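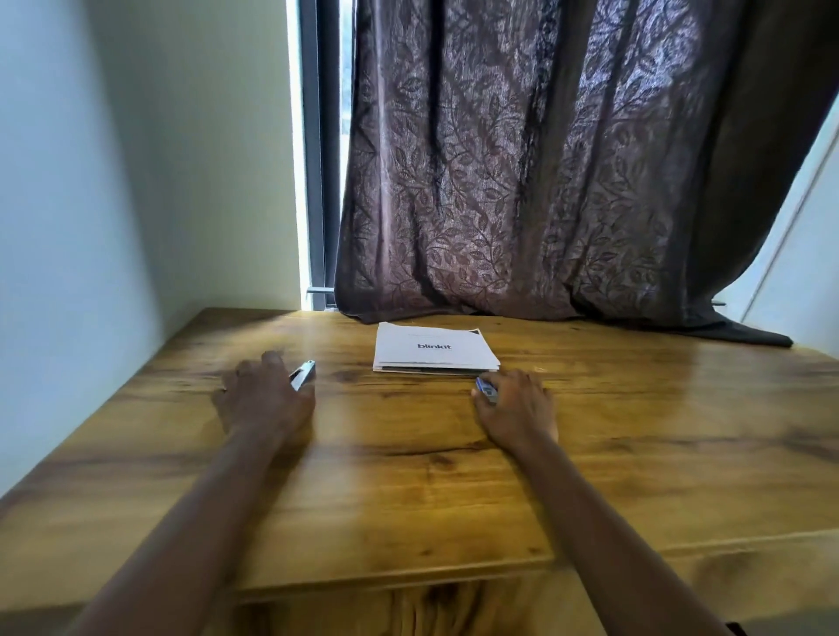
Welcome to the Catside gallery, paper desk edition! Catside is our little robot arm for small desk jobs: pick up a metal thing, put it by the papers, square up the stack, go again. We love this project to bits, and in February it gave us the most interesting fault we have had so far, so this page is mostly about that.

The short version is that the arm pressed its fingertips into the desk. Hard. It was going for a small shiny part beside a stack of paper, and it decided the part was 11 millimeters lower than it really was. The force limit tripped, the arm locked, and the top sheets went sliding off toward the window side. No one was hurt and the wood came through fine. One fingertip pad did not (RIP, pad).

Kausar Tanoli went through the log that same evening and found the bad reading in no time. Daylight was coming in low across a glossy top, and the depth sensor had locked on to a reflection. A bright patch in a polished surface looks like something sitting deeper down, and a shiny part lying next to it gives the sensor almost nothing to hold on to. Our old test bench was matte gray. Of course it never happened there!

What I find so exciting is how repeatable it was. Lefteris Giannakopoulos set up the same reach again and again with the curtain open, then with it drawn, and we got 61 bad height readings out of 600 tries. All but 2 of them came with the curtain open. You could practically watch the error walk across the desk as the afternoon went on.

What we changed:

The desk height is now measured by touch at the start of each session, slowly, with a light tap at the corners. The depth sensor can suggest a lower number all it likes and the arm will ignore it.

The force limit on the way down is nearly half what it was. It makes the arm a bit timid with thick paper, and we're still tuning that.

Hands stay off the desk while the arm is powered. We had gotten relaxed about reaching in to straighten the pile between runs, and that stops here, me included. Power off, fix the stack, step back, power on.

Small shiny parts get their own set of runs in bright daylight before we call anything done. Lefteris has started a box of them, and he's accepting donations of clips and odd bits of hardware!

Still open: semi-sheer curtains. They let through a patchy sort of light that shifts whenever the fabric moves, and we haven't tested that properly yet. Kausar wants to try a polarizing filter on the sensor first. My money is on a second viewing angle.

Photo 1 of 1
Paper stack and small parts on a glossy wood desk, handled by hand, with daylight coming through the curtain. The top sheet says "blinkit". Look at the shine on that wood!

Back to all Catside galleries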